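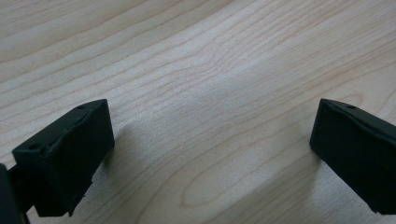 New tables in the Zultdale workroom

The old tables in the workroom were replaced in September. The new ones have pale tops with a visible wood grain, and they should make the room a good deal brighter in the darker months. Leandro Aravena ordered them from Alarcón after members asked for something lighter than the brown ones we had been using since the move.

There are 5 tables in all, and together they seat 32 people. They cost around 4,000, including delivery and taking away the old set. The money came out of the furniture fund, so there is no change to room fees this year.

Please treat the tops with some care. Wipe them with a damp cloth and the mild soap kept under the sink. Don't use the Olell spray on them, as that is meant for the floor. Cutting mats are on the shelf by the door, and anyone using a blade, glue or paint needs to put one down first.
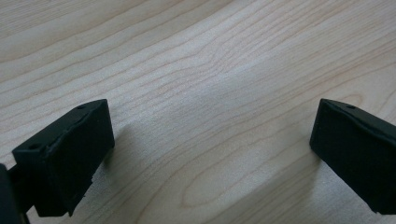 The grain is different on every top, and some have the rounded, looping figure that people have been asking about. It is part of the pattern and doesn't need scrubbing. If you do find a scratch or a stain, tell Sebastián Ulloa so he can write it down with the table number.

The Kisura sewing group keeps its usual place near the windows. Tables can be moved for other groups, but lift them with a person at each end and put them back before you leave. The room closes at 5.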